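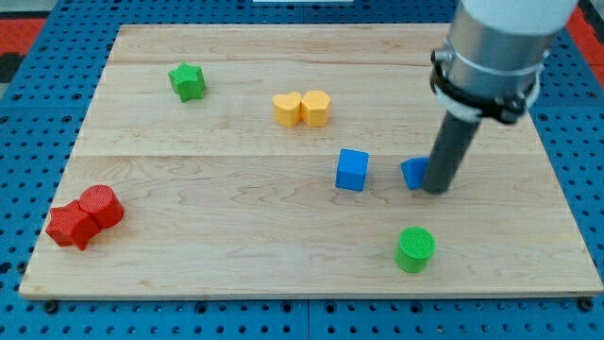

Board with the colored test blocks, tool above the right side.

Jun 27, 2023, sorting cell, Navitcombe line

Today I worked mostly on the board, and less on the program. The blocks stand in for the real parts from Piras until we get the new trays. I keep the same colors as in the old sheet, so red is still "back to the packing table" and green is "good". Please do not change this without writing it here.

Started with the slow speed, 40 percent. The two yellow ones I put touching on purpose, heart and pentagon, because the operators told me that parts arrive like this from the Gisier press all the time. When they sort by hand they separate them with one finger and do not think about it. For us it is a separate step, and I have not written it yet.

Talked with Pierina Ruggiero after lunch. She did the hand sorting on this line for many years and she will be one of the two people who look after the cell from October. Her points, as I noted them:

Before, she could feel a bad part in her hand. Now she has to see it on the screen, and she does not trust the screen so far.

Her wrists hurt less in the weeks when Jirach took the heavy boxes over. She is glad about this part.

She wants to stop the arm and move a piece herself without calling me. At the moment it needs my password. I think she is right.

The night shift asked her who is responsible when the count is wrong. I had no good answer. To ask.

The plan says more than 200 parts in one hour. I would like to see first one full shift without a person standing next to it, and the plan does not give time for that.

To do:
Separate step for touching parts.
Operator login, with stop and restart only.
Check the clamp on the tool again before the next speed.
Write the page for the night shift in simple words, and let Pierina read it before I print it.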